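Getting a pick-and-place planner to behave in a cramped room
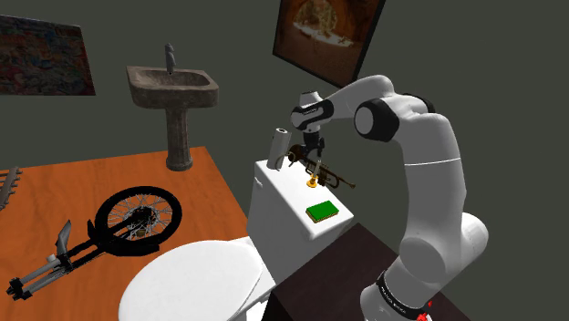
Trumpet held over the tank lid, sponge and paper towels beside it.

I've been fiddling with the small bathroom in my Ulwood sim for weeks now (my own fault for loving tight rooms!), and these are the tips I wish I'd had taped to the monitor.

Pad your collision shapes. I give the tank lid and the cabinet top 2 cm each, and the planner stopped shaving corners.

Attach the held object to the gripper in the planning scene. A trumpet has a bell sticking out one side, and if Trameck thinks the fingers are empty it will happily swing that bell through a roll of paper towels.

Split the move up – I use 4 waypoints, with the last one straight above the drop spot. Then come down slowly.

Cap the planning time at 6 seconds. If it hasn't found a path by then, move the start pose a little and try again.

Keep your random seeds! Seed 218 gave me my worst elbow tangle, so I rerun it every Sunday after I've changed anything.

Turn down shiny surfaces while you're debugging perception. Reflections on white lids gave my depth filter fits – matte first, gloss later.

Comments

trivano_fan: Does the padding trick work with thin stuff like the sponge?

Reply: Yes, but go smaller or you'll never get the fingers around it.

dervishi77: Seed list saved my weekend, thanks!

mudroom_coder: more on grasp poses please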